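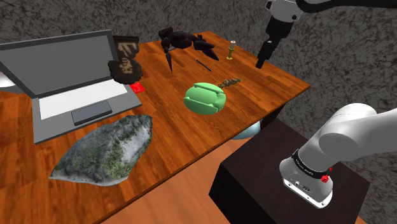

Date: 2020-03-26
To: Nosenbridge Parish Readers list
Subject: Re: Psalm numbers don't match??

Hi all,

Sorry for the slow answer, I've been trying to get my mother's tablet to do video calls and it has eaten most of my week. Quoting the question so people don't have to dig for it:

> Since we can't meet in the hall I've been following along at
> home with my grandmother's old Bible, and I'm completely lost.
> The sheet said to read Psalm 46, the "God is our refuge" one,
> and when I turn to 46 in hers it's something about clapping
> your hands. Ours is 45 in her book. Is it a misprint? Also
> 50 is wrong, I was expecting "Have mercy on me" to be 51.
> Is anybody else seeing this or do I have a bad copy?

Your copy is fine! Hang on to it, those are lovely things to have. What your grandmother had is almost certainly an older Catholic translation, and those follow the numbering of the Greek and Latin Bibles. Most of the newer English ones follow the Hebrew. The Greek runs Psalms 9 and 10 together as one long psalm, so from there on it's one behind for most of the book. That's why your 45 is our 46, and why "Have mercy on me" is 50 for you and 51 on the sheet.

It gets a bit messy further on (114 and 115 are joined, then 116 gets split in 2, and 147 gets split as well) but both end up at 150, so the last three match again. I wrote the other numbers in pencil in the margins of mine years ago and I'd do the same if I were you. Pencil, please, I used a ballpoint in the Psalter I had before and it went right through onto Proverbs.

The verse numbers can be off too. Some Bibles count the little heading ("To the choirmaster" and so on) as verse 1 and some don't count it at all. So if the sheet says verse 10, "Be still, and know that I am God," and yours has it at 11, that's the heading again. Go by the words and you'll be okay. 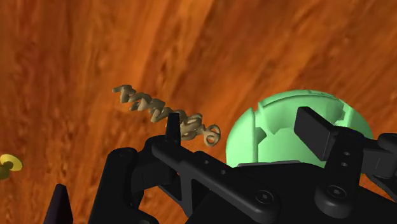
Gripper over the tabletop, with the pale green piece at the right.

While I'm at it, the folks from the Idden group asked if we could put both numbers on the sheet from now on, like 46 (45). I think that's a great idea and I can do it starting with the next one. They've been doing it since November and say it cut the confused phone calls way down. If the Gallegos Street people want large print again, write to me off list and tell me how many copies, I have more than enough paper.

Reading for the next 6 days is Psalms 42 through 47, one a day, by the sheet's numbers. That's 41 through 46 in grandma's book. I've always thought 42 and 43 belong together, they have the same refrain, so read them in one sitting if you feel like it and take a day off after!

Blessings, and wash your hands,
your list keeper in Nosenbridge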